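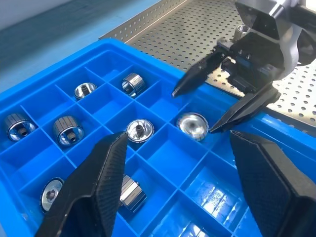
My local hardware store shut in November and I've been cranky ever since, so this is going to be a rant. Fair warning.

Fillby was never a good-looking shop. Bad carpet out the front, one till, a bell on the door that stuck. But you could walk in with a bolt in your pocket and walk out with one bolt. One. Not a blister pack of 100 with a cardboard hook on it. You paid your few cents or, if Dzifa Korletey was on the counter, you got waved off.

What's replaced it is the big place out past the highway. I went last week for a single tap washer. Smallest pack had assorted sizes, four of the one I needed, the rest I'll never touch. They're in the kitchen drawer now with the picture hooks and the dead batteries. They will be there when I die.

And I reckon this is a bigger deal than it sounds. We've let the shops decide how much of a thing we need. Screws, yes, but also buttons, herbs, envelopes, light globes. Try buying one envelope. Try buying a tablespoon of cardamom. Ama Essien down the road makes one curry a year that needs it and she bins a whole jar every time it goes stale. She told me she feels sick about it, and then buys the jar again, becuase what else is she going to do.

People say it's cheaper. Per piece, sure. My pack of washers was cheaper per washer than Fillby's ever was. But I didn't want them per washer. I wanted to stop the tap dripping, and that cost me six times what it used to plus petrol. The unit price on the shelf label is a sum for somebody who's going to use the lot. Most of us aren't.

Harvey Simard, who I argue with about everything, says loose stock is a nightmare for a shop. Things get mixed up, kids put hands in the bins, someone has to know the thread sizes. He ran a paint store so he's allowed an opinion. And he's right that it takes a person who knows. That was half of what I was paying for though. Dzifa could look at a stripped old screw and tell you the size, and then tell you your hinge was on wrong. Mine was.

You can't ask a blister pack anything. I did try asking a bloke at the big place and he looked it up on his phone, same as I could of.

Some things could be done and they're not hard. The grocer in Wumbei does spices by the scoop and has done for years, paper bags, no drama. The council tip shop could put out jars of odd fixings – there must be buckets of the stuff coming in. Big chains have the floor space for one aisle of loose stock and someone who knows what's in it. They had room for 609 kinds of scented candle last time I looked (I didn't count, but go and see).

I'd pay double for a single washer. I'd pay triple if there was a chat with it.

In the meantime I've started asking neighbours before I buy. Aatos Koskela had the exact hinge screws I was after, left over from his own too-big pack, and he took half my washers. So now there's a shoebox on his porch. Lift the lid, take what you need, chuck your extras in. It's a mess in there already and someone's put in a foreign coin and a door knob.

If anyone has a 10 mm wall plug, just the one, I'm after it. Brown if possible.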